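Plulla 桌面收纳记录 说明文档(README)

先说清楚这个文件夹里装的是什么,免得下载完才发现不是自己要的东西。Plulla 是我断断续续攒下来的一份桌面收纳记录,内容很窄:一张白色的桌子,一些颜色鲜艳的小方块,几只浅口托盘,再加上一堆“什么东西从哪儿挪到了哪儿”的文字。一共781条,每条对应一次收拾。有的一句话就写完了,有的我啰嗦了半屏,看当时的心情吧。

为什么叫 Plulla?没有任何缩写含义,就是念着顺口。第一版的文件夹叫“桌子2新新”,后来要发出去,总得换个见得了人的名字。

适合谁用

如果你在琢磨小物件怎么分类、怎么摆、收纳容器选多大,或者想找一份带中文描述的“放置”类语料,那可以翻翻看。我自己最常用的是“东西”和“备注”两栏,用来练习把一件很小的事写明白。比如“方块放进托盘”这句话,谁都看得懂,可是真要写成记录,就会冒出一堆问题:放进去以后是贴边还是居中?是平着躺的还是斜靠在盘沿上的?挪的时候有没有带动旁边的东西?前面那几十条我都没写,后来回头补,好多已经想不起来了,只好填“不详”。

不适合的场合也讲一下。这里没有厨房,没有衣柜,也没有整间屋子的大扫除,别指望从里面学到怎么叠毛衣(虽然我也很想学!)。物件种类少,颜色偏跳,桌面永远是那一张。拿它去推断普通人家里的桌子长什么样,肯定不行。

目录里有什么

records.csv 主表,781条全在里面。
objects.csv 物件表,每种东西一行,写了颜色、叫法和我给它起的短名。
trays.csv 托盘表,内容比物件表还少。
notes.txt 杂记,想到哪写到哪,没有排版,慎入。
changes.txt 改动记录。

主表有七个字段,分别是:编号、时段、东西、起点、终点、结果、备注。时段只写上午、下午、傍晚,没有精确到分钟,所以别拿去算速度,算不出来的。起点和终点用的是同一套位置词,后面专门讲。结果只有“到位”“偏了”“没成”和“不详”四种。备注随便写,长短不限,错别字我改过一遍,估计还有漏网的。

关于桌子

桌子是白的,来自 Lammers,桌角是圆的。当初挑白色是觉得干净,东西放上去颜色一目了然,绿的就是绿的,蓝的就是蓝的,写记录的时候省心。用久了才发现白桌面有白桌面的脾气。光一打上去,有的地方亮得发白,有的地方又泛灰,同一块桌面能看出好几种白来。还有小黑点!落一粒灰都藏不住,我擦桌子的次数比以前多了好几倍,擦完坐下来一看,又有。
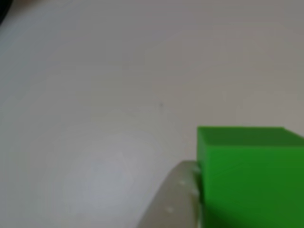
所以位置词里我没有用“亮的那边”“暗的那边”这种说法,早期用过,后来全改了。光线一变,上午的“亮处”到了傍晚就成了“暗处”,自己看自己的记录都看糊涂。现在统一用左上、左下、右上、右下、中间、靠边这几个词,以我坐的那一侧为准。靠边的意思是离桌沿不到一个手掌,听起来很粗糙,但是好用,我不想为了这点事去拿尺子。

灰尘和小斑点也不记。有一阵子我很较真,看到一个黑点就想写进备注,后来发现备注里全是“中间偏右有一小点”,正经事反而被埋在里面了。清理的时候我把这类话大部分删掉了,如果你在某一条里还看到,那就是没删干净,不影响使用。

关于方块

方块买的是 Jikov 的,挑颜色的时候几乎没犹豫,先拿了绿的。绿色在白桌面上实在太好认了,瞟一眼就知道它在哪儿,写起来也痛快。主表里大约500条都跟绿方块有关,这个比例确实失衡,我承认有偏心的成分(它真的很好看啊)。后来想补一些别的颜色,补了一阵又回到绿的上头去了,习惯的力量。

绿方块在表里的短名是“绿方”。别写成“绿块”,“绿块”是另外一行,指的是我后来加进去的一个扁一些的东西,形状不一样,记录里也分开写。两个名字长得太像,是我起名水平的问题,等下一版再说。

有个细节值得提一句:方块的朝向。一开始我觉得方块嘛,六个面都一样,哪有什么朝向。写到后面才意识到,跟桌沿平行地摆和斜着摆,看着完全是两回事,收进托盘的时候差别更大。斜着进去的容易卡在角上,要再拨一下才贴得住。于是从中段开始,备注里会出现“正”和“斜”两个字,正就是跟桌沿大致平行,斜就是肉眼看得出来歪了。拿不准的我不写,所以没有这两个字的,不等于是正的,这一点请千万留意!

另外一个细节是遮挡。小东西被别的东西挡住一半的时候,到底算“在桌上”还是算“正在挪”?我的办法是看它有没有碰着桌面,碰着就算在桌上,没碰着就算在挪。看不清的写“不详”,不硬猜。之前硬猜过几次,跟后面的记录对不上,改起来很烦。

关于托盘

托盘是 Ivby 的,蓝色塑料,方形,四个角做成圆的,四周有一圈立起来的边。我喜欢这圈边,东西进去以后不太会自己跑出来,也不用盖盖子,随手一放就算收好了。买之前我纠结过要不要用盒子,盒子当然更稳当,可是看不见里面有什么,过两天就忘了,最后每个盒子都变成“杂物”。浅托盘没这个毛病,东西就摊在那儿,乱不乱一眼就知道。

颜色上选蓝的也是为了好分。白桌面、蓝托盘、绿方块,三样东西三种颜色,写的时候连形容词都可以省。唯一的小麻烦是托盘里头看着暗,比盘沿深得多,深色的小物件放进去就没那么显眼了,我把好几样深色的东西都挪出了清单,省得写出来含含糊糊的。绿的没这个问题,放哪儿都精神。

托盘的位置我固定在左边,大多数记录里它都没动过。动过的那些,在起点和终点后面会加一个括号,写明托盘当时在哪儿。没有括号就是在老地方。

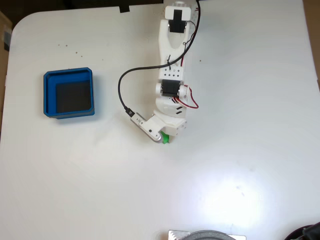 有位试用过的读者来信说,他觉得托盘老放在左边不太公平,右边的小东西每次都要横穿整张桌子,路上碰到别的物件的机会也多,这样统计出来的“偏了”肯定会往右起点那边堆,建议我至少拿一部分记录把托盘换到右边去。信里还问,“偏了”到底是偏出托盘,还是进了托盘但没贴好。

这两条都说到点子上了。先回后一条:“偏了”指的是进了托盘但位置不理想,比如压在盘沿上、斜靠着、或者离想放的那个角差了一截。完全没进去的算“没成”。早期有一批我混着用,清理的时候凭备注重新判了一遍,判不了的改成“不详”。如果你要做比较细的统计,建议先把“不详”筛掉,剩下的再看。

再回前一条:对,是我懒。托盘放左边纯粹是因为右边那块桌面反光厉害,看东西费眼睛。四月我试着往右边换过一阵,写了几十条,眼睛酸,又换回来了。那几十条都留在主表里,备注开头有“右盘”两个字,搜一下就能找到。数量偏少,拿来跟左边的比不太够,不过看个大概还是可以的。

记录是怎么写的

每次先看一遍桌上有什么,写下起点;收完了再看一遍,写下终点和结果;最后补备注。听着很规矩吧?执行起来经常是收完三四次了才想起来还没写,这时候我就只写记得住的,记不住的空着。空着的格子在主表里保持为空,没有用别的值去填。空和“不详”不是一回事,空是忘了写,“不详”是写的时候就看不准。

写法上我给自己定过几条小规矩,后来基本守住了。一条只写一样东西,两样一起挪就拆成两条。动词尽量用“放”“拨”“推”“拿”,不用“处理”“整理”这种大词,写了等于没写。形容词能不用就不用,颜色除外。备注里允许抱怨,但抱怨放最后。

我还挑出10条当样板,编号前面带星号,是我觉得写得最清楚的。想先了解格式的话,从这几条看起比较快。里面有两条是“没成”,故意留着的,光看成功的样板会让人以为收个方块特别容易。

已知的问题

绿方太多,前面说过了。

位置词的边界是糊的,中间和左上之间没有一条明确的线,同一个点我上午可能写“中间”,傍晚就写成了“左上”。我抽了一些自己重新标,确实有对不上的。不想改了,这种程度的糊我能接受,你要是不能接受,可以把位置并成左右两类来用,会好很多。

时段那一栏,傍晚的特别少。光线不好我就不太想写。

托盘表里有一行的名字跟主表对不上,主表写“蓝盘”,托盘表写“蓝方盘”,指的是同一只。改过一次,改漏了,下次一起改。

还有,我的语气不统一。前面一本正经,后面越写越像聊天,拿去做文本风格方面的分析要小心。

使用和引用

随便用,改了也不用告诉我,当然告诉我我会很高兴。引用的时候写 Plulla 桌面收纳记录就行。桌子、方块和托盘都是自己掏钱买的,Lammers、Jikov、Ivby 跟这份东西没有别的关系,提它们只是方便大家知道我用的是什么,颜色形状差不多的都可以替代。托盘我建议挑边立得高一点的,太平的那种方块一碰就滑出去了。

发现错误请把编号和字段名一起发来,光说“有一条写错了”我真的找不到。想加新物件的也欢迎,先照着物件表补一行,短名别跟已有的太像(参考绿方和绿块的教训),再往主表里添记录,编号接着最后一条往下排。

下一版打算补的:别的颜色的方块、右盘的记录、傍晚的记录。什么时候弄完不好说,先把那个“蓝方盘”改了。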